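Reading Old Calendars – Handout for Session 4
Prepared by Aurelia Reisinger
Last revised 4/17/20

Topic: the leap day, the lost days and why the year does not fit

Before the session please read the short text by Kourkoulas on the Roman months. We will not repeat it in class, but several of the questions at the end suppose that you know it.

1. The basic problem

The year of the seasons has a little more than 365 days. The extra part is near to a quarter of a day, but it is slightly less than a quarter. If a calendar counts 365 days and stops, the spring moves away from its date by one day in every four years. After 120 years the error is almost a month, and farmers would notice it.

The Julian calendar repairs this with one extra day every fourth year. It is a simple rule and you can teach it to a child. However, it gives the year too much: eleven minutes and some seconds. In one lifetime this is nothing. In 900 years it makes nearly seven days. 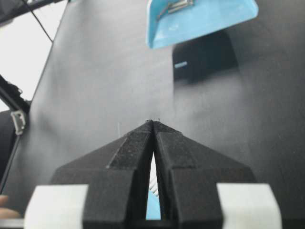

Gripper with the two fingertips close together, over a dark tabletop.

2. What was changed in October 1582

The reform had two parts, and students often mix them.

The first part was a correction of the past. Ten days were left out, so that the fourth of the month was followed by the fifteenth. The weekdays continued without a break – this is important when you convert dates.

The second part was a correction of the future. A year which ends a century is a leap year only if it can be divided by 400. So 1600 and 2000 were leap years, but 1700, 1800 and 1900 were not.

Please note that not all countries accepted the reform at the same time. Britain waited until 1752, and by then it had to leave out eleven days. Russia changed in 1918 and left out thirteen. A letter from the years between can carry two dates, and both of them are correct.
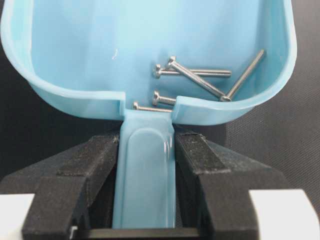

Metal screws in a light blue plastic scoop.

3. Did people really riot for their eleven days?

You will find this story in many older schoolbooks. Crowds are supposed to have shouted "Give us our eleven days". The evidence for it is weak. It comes mostly from a painting of an election, in which the words can be read on a banner, and later writers took the painting as a report. There were real complaints, for example about rents and fair days, but a complaint is a different thing from a riot.

In the Cunville parish papers, which we used last term, the change is mentioned in one line only. The clerk writes that the autumn fair will be held "by the old reckoning" and then goes on to the price of candles. I find this line very useful, as it shows how an ordinary office dealt with the matter.
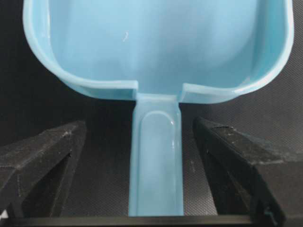

Compare this with the Pultard almanac, where the printer gives both styles side by side for 24 pages and warns his readers against sellers of false prophecies. He clearly expected some of them to be afraid. When you write on this source, keep apart what the printer believes and what he says that his readers believe.

4. Exercises

a) Convert 21 March 1700 (Julian) to the Gregorian calendar. Take care: did the leap day of 1700 already happen in the Julian calendar?

b) Explain why the difference between the two calendars was ten days in 1582 but not twelve or thirteen, although the Julian rule began before the time of Christ. Hint: look up the Council of Nicaea.

c) Read the extract from Trirno in your reader. Which calendar does the author use, and how do you know it?

Written answers may be handed in on paper or by e-mail, one page at most.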